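Come Eat Soup With Us: Home Cooks and Hungry Neighbors Wanted for the Tellgate Soup Study 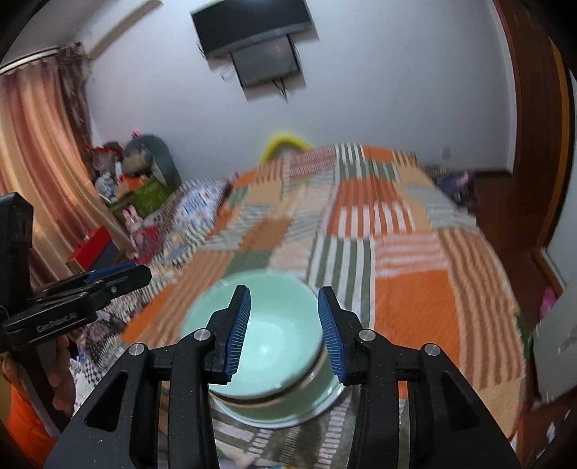

A pale green bowl with a darker green band.

Do you make soup at home? Do you have opinions about it? Then we would love to hear from you, and we would love to feed you, too.

Brorance is a small recipe publisher on the second floor of the old Tellgate building, and for the past couple of years we have been putting together a cookbook of everyday soups. By everyday we mean the kind you make on a Wednesday night when there is half an onion in the fridge and everybody is getting cranky. We have written the recipes, cooked them, argued over them and cooked them again, and we have now reached the point where we can't taste our own lentil soup with any kind of fresh mind. (One of us has started dreaming about celery.) So we are looking for 14 people from the area to come and help us finish the job.

What you would be doing

There are two parts. The first part happens at your house. We will send you 2 recipes from the book, along with a grocery card to cover the ingredients, and ask you to cook them just as they are written, in your own kitchen, with your own pots, and with whatever interruptions normally come along. While you cook, please scribble on the recipe sheet. If a step confused you, circle it. If you had to read a sentence three times, tell us. If the recipe says "cook until soft" and you stood there wondering how soft, we really do want to know about it.

The second part is a tasting evening at our test kitchen in June. You will sit down with the rest of the group, try small servings of several soups, fill out a short form for each, and then stay for a relaxed conversation over bread and butter. The evening starts at 6 p.m. and usually wraps up by 8:30, although our last group got into a long discussion about whether chowder needs bacon and we had to turn the lights off on them.

Who we are looking for

You don't need to be a good cook. We would be very happy to have a few people who feel nervous around a stove, along with a few who have been making their grandmother's chicken soup for decades and don't measure anything. You do need to be 18 or older, have a working stovetop, and be able to come to the tasting evening in person. We are sorry to say we can't include anyone with a serious allergy to celery, dairy, wheat or shellfish, as all of these are used in the kitchen and we can't promise to keep them apart. Vegetarians are very welcome, and there will be plenty for you to eat.

If you work for another food publisher, please sit this one out. Friends and couples may both apply, but we will only take one person per household.

What you get

Each person who completes both parts will receive $300, paid by check at the end of the tasting evening, plus the grocery card, which is yours whether or not you use all of it. We will also mail you a copy of the finished book and, if you like, print your name in the back with our thanks. Parking in the lot behind the building is free after 5 p.m. The Flulus Street bus stops right out front, and there is an elevator.

The home cooking should take you roughly 30 minutes of hands-on work per recipe, plus simmering time, when you can go do something else.

How to apply

Write us a note telling us your name, a phone number, how often you cook, and the last soup you ate, even if it came out of a can. A few sentences is fine, and a page is fine too. Drop it off at the Brorance front desk, or leave it at the counter of Navickas Bakery downstairs, where they have a box for us next to the register. We read every note that comes in and will call you either way, though it may take us a couple of weeks to get through the pile.

If you have questions first, stop by the front desk any weekday morning. There is usually something on the stove, and you are welcome to try it.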